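Category: Robots and Automation > Workshop Builds > Step by step

Practice area for a walking robot: tape squares, rolling shelves and the first carry test

By Farhad Kiani

In our shared workshop in Mallmont we have a humanoid robot that we call Kimano. The body and the arms came as a kit, and the hands were added later. For a long time we were busy only with the robot itself, and we did not think much about the floor it works on. Then every test went differently, and we could not say if the program was wrong or if somebody moved the shelf during the night. So I made a fixed practice area, and in this page I write how to do the same. It is not difficult work. It takes one long afternoon for two people, and after it the robot work becomes much calmer.

I suppose that your robot can already stand, turn and close its hand on command. If it can not do this yet, please come back to this page later.

What you need

- Colored floor tape, yellow if the carpet is dark
- A tape measure of good length
- Chalk, or tailor's chalk for carpet
- Shelving units on casters, not too high
- Plastic crates that can be stacked, with a place for labels
- One large light thing for the carry test
- A rope barrier, or anything that people will respect
- A small notebook that stays in the area

Step 1. Choose the floor

We first tried on the smooth floor near the door, and Kimano slipped a little on each turn. Carpet was better for us. It must be thin and glued down, like in an office. If the carpet is thick, the feet sink and the balance program makes too many corrections. Walk over the whole place slowly in thin shoes and feel for bumps. A seam between two pieces of carpet is allowed, but do not put it where the robot must turn.

Look also at the light. Late sun from a window makes long bright stripes, and our cameras did not like this. We keep the blinds half closed all day, also when it is cloudy, so the light stays more or less the same.

Step 2. Put the shelves before the tape

This is the mistake I made on the first try. I put the tape first, very nicely, and then the shelves did not fit to it. Bring the shelves first. Stand them in one line with a gap in the middle, and let the robot look at them from the starting point. On your computer you should see both units in the camera picture without turning the head of the robot.

I like shelves on casters, because we need the room for other people on some evenings and then we roll everything to the wall. But casters have one problem, they turn and the shelf creeps. Lock them if they have a lock. Ours have no good lock, so I put a small piece of chalk mark beside each wheel, and I check the marks before each test. When the marks are gone from the cleaning, I draw them again.

Leave the top board mostly free. On a crowded board the robot takes a long time to decide which thing is which. We started with one flat thing on the top, and we added others only after many good picks.

Step 3. Fill and label the crates

Use crates of one color for the whole area. The camera program learns one color faster than five, and you can always make them different by the label. Put the label on the side that looks to the robot. Write large, with a thick pen, and press the label flat at the corners. A label that is half open makes a shadow, and on our first evening the program was reading this shadow as a letter.

Stack them straight. Before you load a lower shelf, check that there is still space for the fingers above the upper crate, if the robot must take something out of it. Our fingers are thick and they need more space than my own hand. I forgot this two times.

Do not put heavy things in the crates in the beginning. Foam, empty bottles and plastic parts are enough. If a crate falls, you want only noise.

Step 4. Mark the squares

Now the tape. Each square is a place where something is put down, or where a person puts something for the robot to take. Our squares have a side of 60 centimeters. I tried a smaller one before, and it was too strict for an early program - the robot put the part well enough, but half of it was outside and we had to call it a failure.

Draw the corners with chalk first. Measure both diagonals, and if they are equal then the square is true. After that put the tape on the outside of the chalk line, press it with the heel of your hand, and cut it with a knife very lightly so you don't cut the carpet. Do not pull the tape while you put it down. Pulled tape becomes short again in the night and the corners open.

You don't need beautiful lines. If one strip goes past the corner, leave it. The program looks for the inside edges and it does not care about the ends. I cared, and I lost a full hour for this.

Between two squares leave enough carpet that a person can walk through. And put one more strip where the robot starts, so that every test begins from the same line.

Step 5. Close the area

A walking robot must have a border that people understand without reading. We use rope and posts on the open side. Before we had them, members of the workshop came through with coffee to ask something, and Kimano stopped each time when it noticed a person. This is the correct behavior, but you can not finish a test like this.

Make a rule that only one person is inside during the test, and this person holds the stop button. Chairs and bags stay out of the walking path. Look for cables too, and keep each one out of the place where the feet will step. I check this with my eyes every time, also when I was the last one who put the cable.

Step 6. The first carry test

For the first test take something big and light. A small part is easier to lift, but a big one tells you more. You see at once if the wrist is turning, if the fingers are equal, and if the robot understands that the thing in the hand is hiding a part of the room.

We use a tall white panel with a curved shape. I like it because it has a thin edge for the fingers, and no handle. A handle makes the test too easy.

Place the panel upright and bring the hand to the lower edge with the fingers open. Close them slowly until they curl over the edge. Then wait. Count to ten before you send any other command, and look at the top of the panel, not at the hand. If the top moves, the grip is weak or the wrist is not level. Open, correct it, and close again.
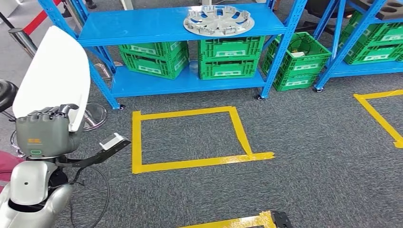
Kimano's hand on the lower edge of the panel, with the shelves and the tape squares ahead.

When the panel stands quiet, continue in this order:

1. Ask the robot to hold without any walking. We do this for 20 seconds.
2. Turn only the body, a small angle to the left and back to the middle.
3. Make one step forward and stop. Look at the top of the panel again.
4. Walk to the nearest square and stop in front of the tape.
5. Lower the arm until the panel touches the carpet inside the square, and only then open the fingers.

Do not join these steps in one program on the first day. Run each one alone and write the result in the notebook. It feels slow, but when something goes wrong you know the exact place.

About the hidden view: a tall panel covers part of what the head camera can see. With us the robot "forgot" the shelf when it was behind the panel and planned a path directly through it. The solution was simple. Before the robot takes the panel, let it look over the whole area and keep this map until the panel is put down. Our friend at Dehghan, the small repair shop next door, gave me this idea, and he does not even work with robots. He said that he also looks at the stairs before he takes a washing machine.

Step 7. Write the numbers

On Sat 16 March we did the first full day in the finished area. We made 23 carries, and after each one I wrote where the panel landed, which hand was used, and if someone had to touch the stop button. Please write the bad ones too. A page with only good results is not useful to you after two weeks.

I keep the notes on paper first and copy them in the evening to the folder that we named Zolodard. One line for one test. If you write long stories there, you will stop writing after some days - I know this from my older projects.

Small problems and what helped us

The tape opens at the corners. Brush the carpet well before, and use a fresh roll. Old tape from a warm cupboard does not hold.

The robot stops too early before the square. Check the height of the camera in the settings. Ours was wrong after we changed the neck screws, and all distances were wrong together with it.

The fingers slip on the smooth edge. Clean the edge with a dry cloth. If it still slips, put a thin rubber strip on the finger pads, and run the closing test again, because the fingers now meet the edge sooner.

The crates are not found. Turn the labels to the front and look if someone put a jacket over the stack. With us it was a jacket.

The shelf is in another place. Go back to the chalk marks.

In July I want to add a third square and a low table, and then the robot must choose between the floor and the table. I will write the measures for the table when I have cut it. If you build the same area with other sizes, please send me your sizes and the kind of carpet you have, I collect them for a small list.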